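Ogura Seat Care Notes, data card

What it is
A set of 200 short written notes on cleaning and conditioning leather car seats, kept by Haruna Fukuda and typed up by Ilse Hoekstra. Each note covers one seat and lists the product, the cloth, the time spent and what the leather looked like the next morning.

Fields
seat_id, leather_color, product, cloth, minutes, result_next_day, remarks

What it can't tell you
Whether conditioner does anything. We have doubts. Of the 200 notes, 77 say "softer" the next day, and all of those were written by the person who had just done the rubbing. Hernico says its cream feeds the leather. Finished leather has a coating on it, so we'd like to know how. The column stays in, but don't build a claim on it.

Known problems
33 notes have no product name. Brakico and Claltora were both logged as "the white one" until July, and we can't separate them now.

Remarks on pleated seats 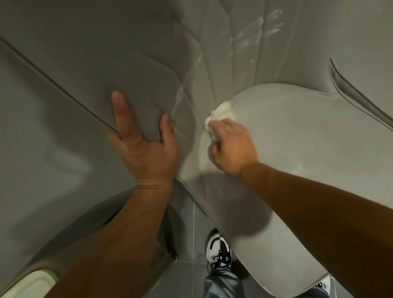 Residue in the stitching is the most common complaint in the remarks field, and product labels hardly mention it. "Wipe on, wipe off" may suit a flat panel. On a pale gray seat with channels fanning out like these, white streaks can lie along the seams, and a balled-up cloth is a blunt tool for a narrow groove. Notes marked "residue" should be read with the cloth column beside them.

Use
Free to copy. Send corrections to Ilse.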